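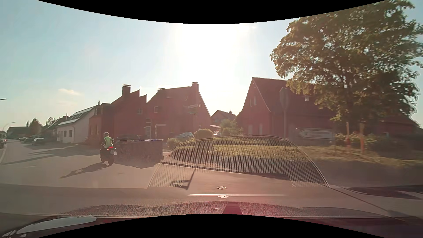

Motorcyclist in a high-visibility vest, low sun.

Gosico is a case-tracking tool for small youth charities. We ran version 8 for one intake season at Ranjbar, a drop-in and mentoring service, with 1102 client records imported from spreadsheets. Import rejected 32 rows, all with malformed birth dates. The log gave row numbers but no field names.
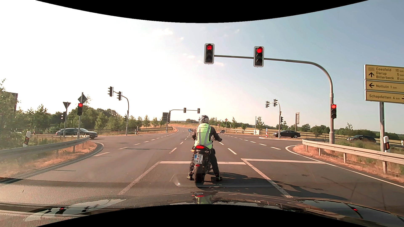 Can volunteers see confidential notes?
Only if an administrator grants the role; notes are hidden by default.

Search is quick and consent forms attach cleanly to a record. Reporting is weaker: grant totals must be exported and summed by hand. Annapurna Sastry, our data lead, moved that step back to a spreadsheet in July.
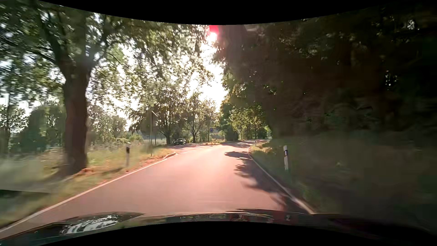
Does it work offline?
Forms can be filled in offline and sync later, up to 790 entries per device.

Usable for intake and referrals. Tunov has better reports.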